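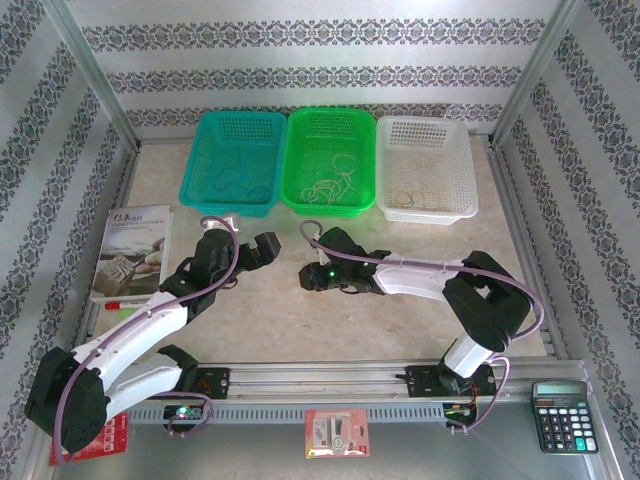 How often should rubber bands and loose thread be checked when they live in open baskets on a work table?

Once a month is enough for most rooms, with an extra look after a heat wave or a busy week. Bands that hold anything heavy or anything sharp should be checked each time they are used.

Stungate Bindery Supply – Small Supplies Inspection
Sheet 4: Baskets, bands and thread
Date: 9 April 2019
Previous sheet: November
Marks used: OK, FIX, WATCH, N/A

Please write in the comment space. A column of OKs with nothing beside it tells me you own a pen.

1. BASKETS

1.1 Baskets stand flat and do not rock when nudged.
OK. Lined up side by side along the back, teal on the left, green in the middle, white on the right. I mention the order because there is a written policy on the order, and it is longer than this sheet.

1.2 Rims and mesh free of cracks, sharp nibs and snapped strands.
OK on all three. Run a fingertip around the inside of the rim as well as the outside. The Clomik baskets we had before these passed every visual check and still took the skin off two knuckles.

1.3 Holes small enough to keep the contents in.
OK for bands. WATCH for thread, see 3.2.

1.4 One kind of thing per basket.
OK. Thread in the teal, bands in the green, a few more bands in the white. In November the green one also held a cough drop and a key that fits no door in the building. The key has been kept in case we acquire a door.

1.5 Basket labeled with contents and date filled.
FIX. The label maker is fine. The label tape has been on order long enough to need a label. Masking tape will do in the meantime.

2. RUBBER BANDS

2.1 Stretch test: take a band from the top of the pile and one from the bottom, stretch each to twice its resting length, let it back slowly.
OK, green basket. Both came back to shape. Do this at arm's length and below chin height. The words "let it back slowly" were added to the form following a demonstration.

2.2 No stickiness, no surface cracks, no bands fused together.
OK, green basket. They were in a loose pile and came apart without persuasion. Fused bands go in the trash as a lump. Do not pull them apart to save the good ones; there are no good ones.

2.3 Color noted.
The green basket's bands are tan. The few in the white basket are brownish. Color by itself is no reason to fail a band, and plenty of brown ones are sold brown. Old tan bands do darken, though, so anything brownish gets the stretch test one at a time instead of by sample.

2.4 Few enough bands in a basket to see the bottom, or else turned over since the last check.
WATCH, green basket. The white basket has no trouble here. The green one needs tipping out and turning, or the layer at the bottom becomes a historical record.

2.5 Bands stored out of direct sun and away from heaters.
OK. The heater has moved to the other end of the room, where it can dry out the glue.

2.6 Spare stock sealed, cool and dated.
FIX. We have a Starkix carton of 1000 on the lower shelf with the flap open. Fold the top of the inner bag over and clip it. An open bag ages at the same speed as an open basket and takes up more room doing it.

2.7 Latex notice up by the door and readable from the outside.
OK. It was readable in November too, but only from the inside, by people already standing next to the bands. A box of latex-free bands is kept for anyone who needs them. Those do not go in the baskets under any circumstances, including tidiness.

3. THREAD AND STRING

3.1 Thread wound on a card, spool or bobbin when not in use.
FIX, teal basket. Small tangle of dark thread. It could be string; at this stage of the tangle the difference is academic. Wind it or bin it. If untangling takes longer than the coffee does, bin it.

3.2 No loops hanging through the mesh or over the rim.
WATCH. Loose ends and perforated sides find each other sooner or later, and then the basket is picked up and something else comes with it. Winding the thread under 3.1 takes care of this.

3.3 Cut ends swept up from table and floor.
OK on the table. On the floor, check chair casters. Last time a single caster gave up enough thread to sew a button on, which I know from having a button to sew on.

3.4 Thread strength marked where it matters.
N/A for scrap. For anything that goes into a finished book, use the marked spools in the drawer and leave the basket alone.

4. AROUND THE BASKETS

4.1 Table surface clear between the baskets and the front edge before work begins.
Check at the start of each session and initial the day card. I won't mark this one monthly. A table that is clear once a month is a coincidence.

4.2 No stray bands on the floor.
OK. They roll, they are the color of the floorboards, and they turn up underfoot. Pick them up by hand; the vacuum keeps them around its brush like bracelets.

4.3 Anything with moving parts kept clear of loose thread and bands, and stopped before anyone reaches in after one.
Standing rule for the whole building. Sleeves, lanyards and long hair are covered by the same sentence.

4.4 Paper wall coverings flat, corners down, no lifted edges near a lamp.
OK. The patterned paper divides opinion, and opinions on the pattern are not inspection findings. Two were handed in last time anyway.

4.5 Shelf load posted and respected.
WATCH. The Ozoliņš shelf has its limit card again, after a spell with the card holding up one end of a wobbly stool. Paper goes on the bottom two shelves. A box of 3000 sheets weighs more than it looks, and it has the corners to prove it.

5. THINGS TO DO BEFORE THE NEXT SHEET

Wind or discard the thread in the teal basket.
Tip out and turn over the green basket.
Stretch test the bands in the white basket one by one. Discard whatever fails; move the rest in with the tan ones if they pass.
Close and clip the Starkix bag.
Masking tape labels on all three baskets, with the date.
Fix the stool, and leave the limit card on the shelf.

6. COMMENTS ADDED BY OTHERS

"Can the white basket be used for paper clips once it is empty?"
Only after it is labeled for paper clips. See 1.5, and bring tape.

"Why do we inspect rubber bands at all?"
A bundle of 460 folded sections was held together by one old band until it wasn't. The sections were not numbered. Anyone still curious may ask to see the re-sorting log, all 29 pages of it.

"Please bring back the Clomik baskets, they were a nicer blue."
Noted. See 1.2.

Keep this sheet in the binder by the sink, on the dry side.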